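Tornillos que no salen, tornillos que se aflojan: apuntes de taller

Casi todos los arreglos de casa empiezan por quitar un tornillo y terminan por volver a ponerlo. Entre una cosa y otra se estropean muchas cabezas, se parten plásticos y se pierden piezas debajo de la nevera. Estos consejos sirven para electrodomésticos pequeños, muebles, juguetes y herramientas.

Elegir la punta

La punta debe llenar la ranura. Si baila, pare y busque otra. En tornillos de ranura recta, el ancho de la hoja tiene que coincidir con el diámetro de la cabeza; una hoja más estrecha muerde solo el centro y deja rebaba. En los de estrella hay que distinguir Phillips de Pozidriv: los segundos llevan cuatro rayitas finas entre los brazos de la cruz. Una punta Phillips entra en un tornillo Pozidriv, pero se sale en cuanto se aprieta.

El juego de puntas Sarkwood que uso a diario trae 18 piezas y con seis de ellas hago casi todo. Las demás se quedan nuevas. Las que se gastan son la PH2 y la PZ2, así que compre recambios sueltos de esas dos.

Antes de aflojar

Limpie la ranura. La pintura, la grasa de cocina y el polvo compactado impiden que la punta llegue al fondo. Un palillo o un alfiler bastan. Con pintura seca, pase un cúter por el contorno de la cabeza para que no se levante un desconchón.

Desenchufe siempre el aparato, aunque solo vaya a quitar una tapa.

Si está oxidado, ponga una gota de aflojatodo y espere 20 minutos. Después dé un golpe seco con el martillo sobre el mango del destornillador (uno de golpe, con el vástago pasante) y pruebe primero a apretar un poco. Muchas veces cede hacia ese lado y luego sale sin esfuerzo.

Cabezas pasadas

Una goma elástica ancha entre la punta y la cabeza da agarre suficiente si el daño es leve. Apriete fuerte hacia abajo y gire despacio, a mano.

Cuando la cabeza sobresale, pruebe con unos alicates de presión. Si está a ras, se puede abrir una ranura recta con una sierra fina o un disco pequeño. Proteja lo de alrededor con cinta de carrocero, dos capas.

El extractor es el último recurso. Hay que taladrar el centro a pocas vueltas y con la broca bien derecha. Los extractores son duros y quebradizos, y uno roto dentro del agujero es peor que el tornillo.

Plásticos y carcasas

El tornillo que rosca directamente en plástico labra su propio camino la primera vez. Al volver a montarlo, apóyelo y gírelo hacia la izquierda hasta notar un pequeño salto. En ese punto ha caído en la rosca vieja y ya se puede apretar. Sin ese paso se corta una rosca nueva encima de la anterior y a la tercera vez no sujeta.

Nada de atornillador eléctrico en carcasas. Si no queda otro remedio, al par más bajo, y la última vuelta a mano.
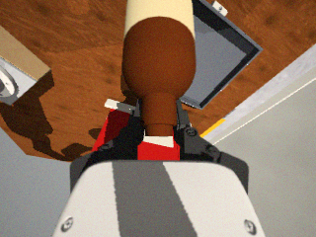 Tornillos a la vista, con cabeza plateada y ranura oscura.

En las tapas con varios tornillos, póngalos todos flojos y apriete después en cruz, poco a poco. Así la junta asienta por igual.

Agujeros que ya no agarran

En madera, rellene con palillos y cola blanca, deje secar toda la noche y corte a ras. En aglomerado va mejor un taquito de madera encolado. En plástico se puede pasar a un tornillo un poco más grueso, siempre que la torreta no esté rajada.

Fijador de roscas

Solo en metal contra metal. Una gota en la punta de la rosca, del tipo de resistencia media. El Stasel 77 me ha dado buen resultado en patas de mesa y bisagras de horno. En plástico no lo use, puede agrietarlo.

Para guardar orden

Una cubitera vieja sirve de bandeja: un hueco por cada paso del desmontaje, de izquierda a derecha. Los tornillos largos y cortos de un mismo aparato suelen parecer iguales hasta que uno asoma por el otro lado.

Los sobrantes, en botes de cristal por tipo de rosca. Los de cabeza gastada, a la chatarra.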